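Subject: Re: [gripper-maint] Pad wear and finger alignment on the two-jaw hand tools
List: gripper-maint
Attachments: 1

On the list in October, the Brasel bench wrote:

> We have two of the hand-held two-jaw tools, same linkage as the
> Brustmont ones as far as I can tell. One of them has started to let
> paper tubs turn in the jaws. It holds fine at first and then the tub
> rolls a few degrees when the wrist is tilted. Pads are original. We
> tightened the finger bolts and it got worse, not better.
>
> Questions:
> 1. What do you use as the limit for pad wear?
> 2. Is there a procedure for setting the fingers parallel, or do you
> do it by eye?
> 3. Do you grease the bushings?
> 4. Has anyone tried harder foam?
>
> Also the opening read by the logger no longer goes to zero when the
> jaws are closed. It stops at 1.4 mm. Not sure if related.

Taking these out of order, as 2 and the zero reading are probably the same fault.

Finger alignment. Tightening the finger bolts on a worn tool pulls the finger toward whichever side of the bushing has opened up. If one side has more play than the other, the two pads stop meeting square and the tub is held on one edge of each pad. It will then roll about that edge. Back the bolts off before you do anything else.

Our sequence at Delon, with the tool clamped by the body and unplugged:

Remove both pads. Leave the fingers on.
Close the linkage by hand until it stops. Do not use the motor for this.
Put a 50 mm gauge block between the bare fingers, low down near the bushings, and bring them in until both touch.
Check the gap at the tips with feelers. We accept 0.15 mm on either side. If one side is over and the other is under, it is a finger bolt. If both are over by the same amount, it is the linkage.
Snug the finger bolts in turns, left then right, a quarter turn each, with the block still in place.
Take the block out, cycle the linkage by hand ten times, put the block back and measure again.

The last step matters on tools that have been apart before. Two of ours passed the first measurement and failed the second, and in both cases a washer had been left out on the inside of the link.

Bushings. No grease. The brass-colored ones in the finger links are supplied dry and should stay dry. Grease picks up paper dust and makes a paste that cuts the bore. If yours have been greased, take the links off, wash them, wipe the bores with a lint-free cloth and look for scoring. We log play at the fingertip with the body clamped and a light side load. New tools come in at 0.1 mm or less. We change bushings at 0.4 mm. Tool 41 is our oldest and is on its third set.

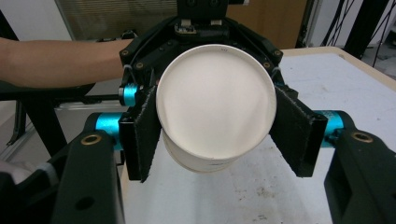

Pad wear. Thickness alone is a poor limit and we stopped using it. A pad can be within a few tenths of new in the middle and be finished at the edge, and the edge is where a round part loads it once the wrist tilts. On our tool in the attachment, with a white paper container between the jaws, the left pad has gone ragged at its lower inner corner and come to a point, and the right one has frayed fibers along its upper edge. I reject on either of those, whatever the caliper says. The check is done with a part in the jaws, looking at the end of the part, and then again with the jaws open and the pads pressed flat with a thumb. Foam that does not come back within a second or two is also a reject.

Changing the pads is simple enough but there are two ways to get it wrong. The first is to leave old adhesive on the backing. Scrape it with a plastic blade and finish with isopropyl, and give it ten minutes. The second is to fit one new pad and keep one old one. The new pad is stiffer, the part sits off center toward the worn side, and the recorded grasp center moves with it. Always change in pairs, even if one side looks good.

After new pads, run the tool on a scrap tub for 50 open and close cycles before taking any data with it. The foam takes a set in that time. If you zero before it has settled you will be doing it again the next morning.

Harder foam. We tried a denser grade from Ranasinghe for most of a season. It lasts longer and does not fray as early. On rigid parts it was fine. On paper tubs it marked the side wall and slipped more when the tub was dusty, as the contact patch is smaller. We went back to the soft grade for anything made of paper and kept the dense one for two tools that only handle plastic. If you mix grades on site, mark the fingers with paint so they do not get swapped at the bench.

Zero reading. The logger takes its zero from the linkage, with the pads in the path, so 1.4 mm is consistent with a finger that has been pulled in at the base and is standing off at the tip. Do the alignment first and do not re-zero in software until it passes. If you re-zero now you will hide the fault and every opening recorded after that will be short. Once the block check is good, fit the pads, run the cycles, close the jaws with nothing in them and store the new zero. Then close on the 50 mm block and confirm that it reads 50 within 0.3. If zero is right and 50 is wrong, look at the linkage joints next and leave the scale factor alone.

One more item, as it cost us an afternoon. Look at the ties that hold wiring to the linkage. They should sit clear of the joints through the full travel. If one has slid down toward a joint, the jaws can stop short on closing and it looks exactly like a bad zero. Move the linkage by hand with the power off and listen for a click near the end of travel. Cut the tie and fit a new one. Sliding the old one back only works until the next shift.

For reference, our change log for the tools on the Delon bench has 1507 entries to date, and 104 of them are pad changes. The most common entry by a wide margin is cleaning, and most of the pad changes were called at the edge with the center still in tolerance. I can send the columns we use if anyone wants to set up the same sheet. It is plain text, one line per job: tool number, pad grade, play left, play right, zero before, zero after, remarks.

Two things I would like back from Brasel if you have time:

Which side does the tub roll toward? If it always rolls the same way regardless of which way the wrist is tilted, I would put money on one finger bolt.

Was the washer stack on the finger bolts ever recorded when the tool was new? There are two versions of the drawing going around. The Brustmont one shows a thin washer on both sides of the link, the older one shows it on the outside only. We build to the Brustmont drawing. The older one gives more side play from the first day, and I would not use it for a rebuild.

Does anyone on the list have a source for replacement bushings in small quantities? Our last lot was a minimum order and we have five left.

--
Delon bench, tool maintenance
To unsubscribe, send a blank message to the list with "leave" in the subject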